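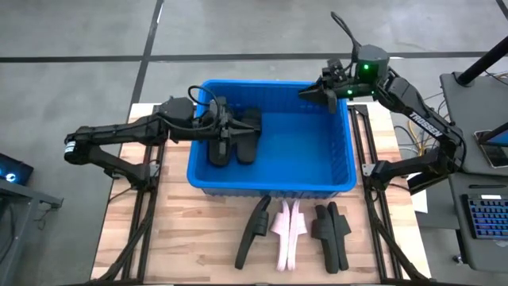

**Can a machine do the boring jobs yet? (general chat)**

**tubthumper_kez** – Wed 12 March

Right, settle this for me. My brother-in-law reckons he'll have something doing the washing, the dishes and the shoe pile by the front door before his youngest finishes high school. She's in Year 9. I said he's dreaming. We got quite heated over the barbecue and my sister made us both go and stand at opposite ends of the yard.

I pack orders in a warehouse (Fleranell, homewares mostly) and I've watched plenty of automation arrive. The conveyor, brilliant. The label printer, brilliant when it's in the mood. But anything that has to pick up a soft lumpy item and put it somewhere sensible is still me and Glenys Hinds on the early shift with a trolley. What do you lot think?

---

**mossy_gutter**

Depends what you call a chore. Our robot vac has done the floors since January and I wouldn't give it back for quids. Cost me $700 and it gets stuck under the couch twice a week, but so does my toddler.

Shoes though? I can't get my teenagers to do shoes.

---

**Dazza_Pryor**

I'm with the brother-in-law, sorry Kez. Look at the setup at the top of the thread – two arms over a table, a tub, some slippers. Five years ago you wouldn't have seen anyone bother pointing a pair of arms at slippers, it was all car doors and pallets. Once they've got footwear sorted, towels and school bags can't be far behind.

---

**tubthumper_kez**

> Once they've got footwear sorted

That's carrying a fair bit of weight, Daz! A flat table, a nice bright blue bin with nothing much else in it, three lots of slippers laid out in a row. My front door has gumboots, one thong, a dog lead through the lot and usually the dog.

---

**lintfilter**

Ex maintenance fitter here, did eleven years on packing lines. I'd back Kez on the timeline but I reckon she's picking on the wrong bit. Everyone looks at the mess. What got us every time was the grip. Two flat fingers are lovely on a box. Put them on a floppy slipper and you might have the edge, the sole, or both at once and the thing folds up on you. We trialled a picker for bagged goods on the Lalleno line and it was great on the full bags. Half-full ones it flung at the wall. I've still got a soft spot for it.

Also the tub has sides. Reaching over a rim and lowering something in is harder on an arm than it looks, you've got to think about where the wrist and the elbow end up as well as the fingers.

---

**Dazza_Pryor**

OK but there are two arms. One can hold while the other fiddles. That's how I do a fitted sheet.

---

**mossy_gutter**

You can do a fitted sheet??

---

**lintfilter**

Two arms is two lots of things to bump into each other, Daz. I agree it helps once they're playing nicely.

---

**queenofthemop**

I clean houses for a living so I've got a dog in this fight. I'm not losing sleep. Half my job is deciding what a thing IS. Is that pale pink pair slippers, or are they insoles? I've had a squint and couldn't tell you. If they're insoles they shouldn't be going in with the shoes, they should be going back inside something. A client of mine would ring me about that.

And then there's the ones where you don't touch the pile at all, cos he's sorted it for the op shop and she doesn't know.

Having said that, if one of these things would do ovens I'd carry it up the stairs myself.

---

**Dazza_Pryor**

See, I think pairing is exactly what a machine would be good at. Black with black, pink with pink, never gets bored, doesn't stop for smoko.

---

**queenofthemop**

Most of what I can see there is black, Daz. Good luck to it. I've sent kids to school in two lefts and I've got eyes and thirty years' practice.

---

**tubthumper_kez**

Ha! Glenys read this on break and she's taking Dazza's side, the traitor. She says she doesn't care if it's slow. If it spends all night putting slippers in a tub while she's asleep, they're in the tub by morning. I hadn't thought of it like that and I'm a bit annoyed.

I still say not in my house and not by Year 12. At work, on one kind of item with everything laid out flat for it, maybe, I'd give you that.

---

**lintfilter**

Glenys is right about slow. The Hotalura place down the road ran an old palletiser overnight for years, moved like my nan, never missed a truck. Somebody has to lay the stuff out flat first, though, and I bet I know who's on that roster.

---

**mossy_gutter**

Off to get the vac out from under the couch. Will report back on the fitted sheets if Dazza ever explains himself.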